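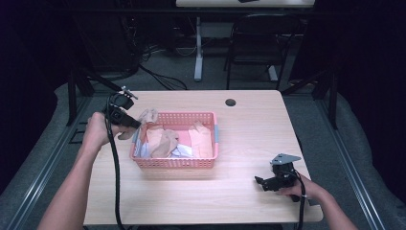
The pink basket with the cloths in it, on the sorting table.

How to Sort and Fold a Basket of Small Cloths

Updated Sep 11, 2002

In our house the small cloths all go into one basket after washing, and for a long time they also stayed there. You pull out one cloth, the others come up with it, and by the end of the week everything is wrinkled again. The method on this page takes me less than one cup of tea, and it needs only the basket and a clear table.

What you need

A basket with holes in the sides. Mine is plastic mesh, from the Drivbridge market. A closed box is also possible, but the air does not pass so well.
A table at the height of your hip, or a little higher.
A dry hand towel for wiping.

Step 1. Clear the table

Take everything away before you bring the basket. I mean also the keys and the mail. A light table is a good helper for this work. On pale wood with a fine grain, even one tiny dark speck shows itself, and you can wipe it away before a white cloth lies on top of it. Wipe along the grain and let the surface dry fully.

Step 2. Put the basket toward the back

Keep the front half of the table free, this is where you will fold. If the basket stands in front, your sleeves will catch on the rim.

Step 3. Lift one cloth by the corner

Look for a corner that already stands up over the rim and begin with this one. Pinch it and lift slowly, straight up. When a second cloth comes along, stop and hold it down with the other hand. Do not shake the cloth over the basket - the lint falls back on the others.

Step 4. Make piles by color 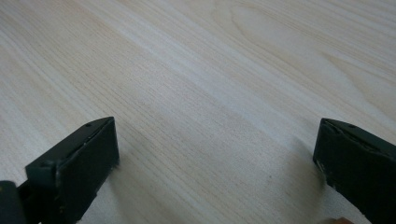 Piles need more room than people expect, so decide on their places before you put the first cloth down. I keep white on the left, beige and peach in the middle, blue and pink on the right. The wood grain can help you here. Where the lines run close and straight you can lay the edge of a cloth along them and see at once if it is crooked, but where they sweep around in long loops it is better to trust your eyes.

Step 5. Fold

Fold each cloth in half, smooth it with the flat hand from the middle to the outside, and fold in half again. For a long cloth I make 2 more folds, so that it has the same width as the others. Thick cloths go at the bottom of the pile.

Step 6. Return the piles to the basket

Stand the folded cloths on their edge, like books on a shelf. In this way you see every color from the top and can take one without moving the rest. Leave a gap of one finger at the end - a basket which is too full makes wrinkles again.

In October, when the heating starts, I do this every second week, because we use the thicker cloths then and they fill the basket quickly.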